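Revano to Open Second Housewares Store in Whitcombe

CLOVVILLE, July 2025 – Housewares retailer Revano will open its second store in November, in the former Stetis furniture building in Whitcombe. The store will carry kitchen goods, small appliances and storage, and will employ 6 full-time staff.
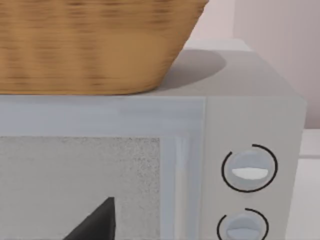
Revano opened in Clovville with 300 items on its shelves and now stocks 2,576. The new store will have a pickup counter for online orders and a repair desk on Saturdays.

"A lot of our customers already drive over from Whitcombe," said Ngaio Rewi, owner of Revano. "The building was the right size and the parking was already there."

Customer parking is behind the building – 79 spaces, with the entrance on the north side.
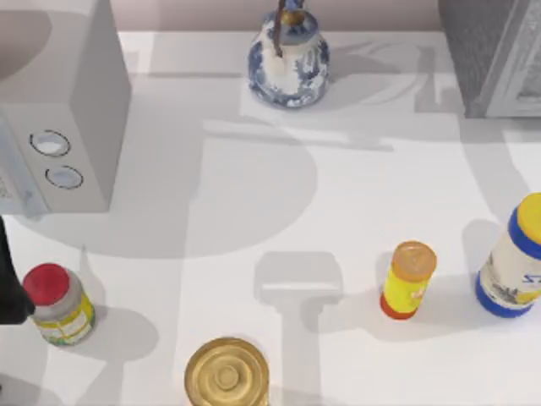 A white appliance with two round knobs on a white tabletop.

Hiring starts in the fall. Applications can be picked up at the Clovville store. For press questions, ask for Maxine Halliday at the Revano office.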